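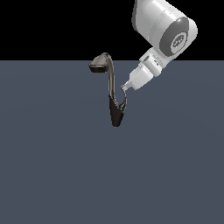
28/07/2020

Store pickup trial, week two. The Parncombe branch went live with the new order screen this morning and I'm really pleased with it! Pickup orders now print at the counter as soon as payment clears – no more refreshing the inbox. Rosaire Vachon spotted that order 3034 came through with two pickup slots, so I've logged it for Endberg to look at.

Returns form is down to four fields (it was a monster in March). Loaded 129 product lines into the Naylor price sheet, all matched on the first import, hooray.

Still to do: tax rates for cross-border orders, and ask Plelard about the label stock.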